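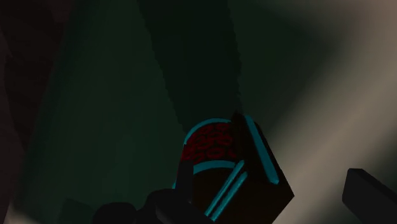
## Picking trials move to the returns bench at Lidness

The simulated part of the Hirkico project is nearly finished. Since April, the picking program has been practicing in a computer-rendered cell on boxes and odd shapes, like the dark brown one with cyan trim and a curved red panel. It is tilted, and tilted items are still the hardest for the program to grip. Of 1365 simulated picks in the last round, 898 met the standard we set with the supplier, Bemer. That is enough to start on the floor, but only on one bench and only on the day shift.

What changes for the returns team:

- Sorting by hand continues on the other benches. The arm takes single items out of the tote and sets them on the scan plate.
- Two people per shift will be assigned to the trial bench. One clears missed picks and the other checks the condition of each item. Grading stays with people.
- The lifting rotation will be shorter for anyone on the trial bench. Break times are the same.
- Nobody's hours or pay grade change during the trial, which runs six weeks.

Training takes half a shift and covers the stop button, restarting after a missed pick, and filling out the fault sheet. Please write down the item type and how it was lying in the tote. "Dropped it" doesn't give the programmers much to work with.

Several people asked at the last shift meeting whether pick rates will be compared between the arm and the hand benches. Rates will be recorded for the arm only. The works council has a copy of the agreement, and another is pinned up by the time clock.

To put your name down for training, use the sheet in the Tănase building break room.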